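Mulcombe Print - production meeting, minutes
January, start 8.40 am
Chair: Ebenezer Tsikata. Apologies from bindery, short shift.

Last minutes agreed, no changes.

Salian catalog. Run of 3000, cover stock in, text stock not. Supplier promises Thursday delivery slot by noon but no paperwork yet. Ebenezer to chase. Proofs signed off except back cover, client wants the blue darker. New plate needed.

Billero folders, job 3062. 2000 ordered, 1738 good after die cutting. Rest cracked on the fold, grain running wrong way. Agreed reprint the shortfall plus overs, our cost. Check grain direction on the ticket before cutting, evrey time.
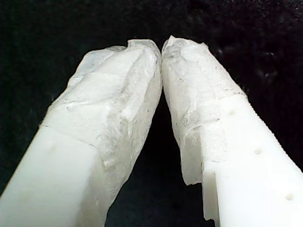 Plimska labels. Quote went out with old adhesive price. Too late to change, honor it. New price list to go on the shared drive today, delete the old one.

Press 2 - rollers glazed again, wash-up taking too long. Half day booked for a deep clean once Salian is off. No jobs to be promised for that afternoon please.

AOB: waste paper bins not being seperated, coated and uncoated going in together. Guillotine blade due for changing.

Closed 9.25. Next one same time, bring job tickets.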